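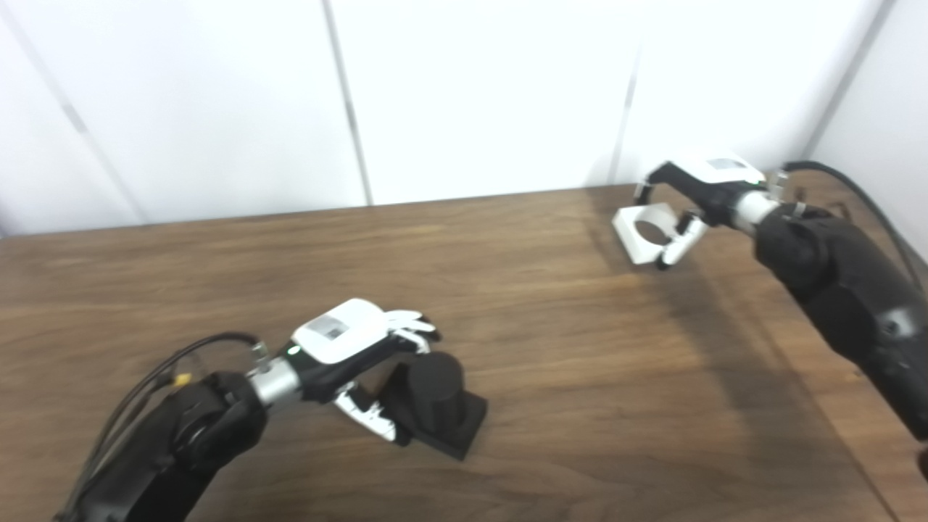

*A two-armed robot with multi-fingered hands at a wooden table, one hand over a black cylinder on a square base and the other at a white block with a round hole.*

**Robot teaching by demonstration** is a way of giving a robot a new task by having a person carry the task out through it, or in front of it, while the motion is recorded. The recordings are then used to build a control program, either by replaying them directly or by training a model on many of them. It is also called *programming by demonstration* or *imitation learning*, although the second term usually refers to the training step alone.

## Methods

### Hand guiding

In hand guiding, also called kinesthetic teaching, the operator takes hold of the arm and moves it through the task. The motors are set to offset the weight of the arm, so that it can be pushed with little force. Joint angles are stored as the arm moves. The method needs no extra equipment and is common on single arms with simple grippers. It is harder to use on robots with two arms, and harder still where each hand has several fingers, as one person cannot easily move all of the joints at once.

### Remote control

In remote control, or teleoperation, the operator stands or sits apart from the robot and the robot copies the operator's movements. Input devices include:

- a smaller copy of the arm, moved by hand (a leader arm)
- handheld controllers tracked in space
- gloves that measure the bending of the fingers
- cameras that follow the bare hand

Gloves and hand tracking are the usual choice for human-like hands. The shape of a person's hand never matches the robot's exactly, so finger positions must be converted from one to the other. This step is called retargeting. Errors in retargeting show up most at the thumb — a small offset there can turn a firm pinch into a miss.

## Tabletop tasks

Much teaching work is done at a plain table with a small number of objects. Common tasks are picking up, placing, stacking, and fitting one part to another. A part with a round hole and an upright cylinder make a frequent pair, because the fit can be made tight or loose by changing the size of the hole. Two-handed versions of such tasks add the problem of timing, as one hand may have to hold a part steady while the other moves.

Plain backgrounds are often used in early recordings. Models trained only on such recordings may do poorly when the background, table, or lighting changes, and shadows thrown by the arms themselves can also affect camera-based control. Later recordings are therefore often made under more varied conditions.

## Recording

A single run of a task is called an episode. An episode normally contains one or more camera streams, the positions of all joints, and the commands sent by the operator. Some systems add force or touch readings from the fingertips.

Episodes are reviewed before use. Those with dropped objects or long pauses may be thrown out, though some groups keep failed attempts that end in a recovery. The Plastus collection, recorded at Nultanport and released in April, holds 3,414 episodes covering 13 tabletop tasks. Its joint data was stored 50 times per second. Operators were asked to complete 125 practice runs before their recordings were accepted.

## Limitations

Operators working by remote control usually cannot feel what the robot touches. They tend to move slowly and to grip harder than needed, and a model trained on their episodes picks up both habits. Delay between the operator's motion and the robot's makes fine work more difficult.

Results also depend on the person. Two operators may approach the same object from different sides, and a model trained on both can hesitate between them. The Dimaculangan method deals with this by sorting episodes by approach direction before training. Written instructions that fix the order of steps are a simpler remedy — they reduce variety, however, and may leave the robot unable to cope with an object placed at an unusual angle.

## See also

- Retargeting (motion)
- Leader–follower control
- Robotic hand
- Force feedback

*Last revised 2024-09-21*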